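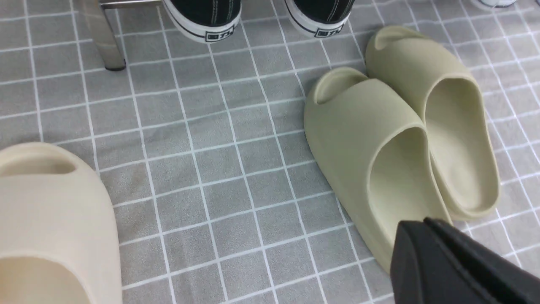

Returns sorting at Fastura is the semi-automated handling of worn, unwanted and mismatched footwear sent back to the online shoe seller Fastura, carried out at its warehouse in Sala. It was introduced in December 2022 and replaced a manual process in which returned shoes were tipped onto benches and matched by hand. Mixed styles are laid out on a gridded grey mat, where a pair such as two sage-green foam slides may lie side by side while a cream slide or a pair of black canvas sneakers with white soles lies elsewhere on the same surface. A robot arm with a gripper picks up the shoes and brings pairs together, and staff deal with whatever the arm leaves behind. The system was supplied by Nisemis, which also maintains it.

Background

Fastura sells casual footwear, mostly slides, sandals and canvas shoes. Returns reach the Sala warehouse in cartons and mailing bags, and a portion arrive without their original boxes. Before automation, sorting was done by a team of 19 people over two shifts. The work consisted of opening parcels, finding the second shoe where a pair had come apart, checking size and condition, and placing the pair in a tote for restocking, cleaning or disposal.

Most of the job was done standing and bent forward over low benches. Wrist and lower back complaints were the most common entries in the site's injury book, and turnover in the department was higher than in the rest of the warehouse. Backlogs built up after the summer sales, when casual workers were brought in for six weeks at a time.

The company first looked at a conveyor with fixed scanners. This was dropped at the planning stage, as single shoes without boxes carry no outside barcode and would still have had to be turned over by hand.

Operation

Each sorting station has a mat, an arm and a tote rack. A worker, known on site as a feeder, opens the parcels and spreads the contents over the mat. Shoes may be placed at any angle but should not be stacked. The arm carries a small camera near its gripper, which is used to locate each shoe and compare its shape and colour with the others.

When two shoes are judged to be a pair, the arm sets them next to each other or lifts them one after the other into a tote. If no partner is found after two passes, the shoe is left in place and a light on the rack turns amber. The feeder then searches the open parcels or moves the shoe to the singles shelf.

Foam slides were among the easier items in the early months – they are moulded in one piece, hold their form and can be gripped by the strap. Canvas shoes took longer. Loose laces caught on the gripper, and feeders were told to tuck them in before putting the shoes down. The arm does not judge wear, smell or dirt. Those checks remain with staff, as does reading the size where the marking has rubbed off.

There are four stations. Three run on both shifts and the fourth is kept for training and for overflow after sales.

Changes to staffing

No permanent employee was dismissed when the stations were installed. The sorting team fell from 19 to 14 over the following year through transfers and through positions left unfilled. Seasonal hiring for the department stopped altogether, a loss mainly felt by students in the area who had relied on the work.

The remaining jobs were split into two roles. Feeders open parcels and look after the mat. Graders inspect matched pairs at a raised table and decide where they go. Staff rotate between the roles every two hours under an agreement with the workforce, after an initial period in which people were assigned to one role for a whole week. Feeders had complained that the fixed arrangement left them with all of the lifting and graders with all of the decisions.

Graders were placed on a higher pay step from the start. Feeders were moved to the same step the next June, when rotation had made the distinction hard to keep up.

Training

New staff receive 30 hours of training, split between parcel handling, grading and work near the arm. The last part covers the stop button, the marked floor area and how to clear a dropped shoe. A worker must press stop before reaching over the mat. Under the manual process there was no formal training beyond a day spent with an experienced sorter.

Heidrun Nägeli, the shift supervisor during the changeover, wrote the grading guide still used at the site. It sets out the condition categories in plain language and has been revised several times, largely to add examples supplied by graders.

Reception

Opinion among the staff has been mixed. Reports of back strain declined after the benches were removed and the mats were set at waist height. Complaints about noise and about pace became more frequent. The amber light was a particular grievance, as several lights could come on at once and supervisors at first treated the time taken to clear them as a measure of individual performance. That practice was ended, and clearing times are now recorded by station only.

Some long-serving sorters said that the work had become less sociable. The old benches faced each other and the team talked while matching shoes, whereas the stations stand in a row with the racks between them. A proposal to turn two of the stations around was turned down on account of the floor anchors.

Other sites

A smaller version with one station was fitted at Đinh, a shoe repair and resale business that buys part of Fastura's graded stock. It is used there to lay out mixed lots before repair. The business kept its existing staff and runs the arm in the mornings only – the afternoons are given over to stitching and gluing, and the mat is used as an ordinary worktop.

See also

Order picking
Reverse logistics
Job rotation
Machine vision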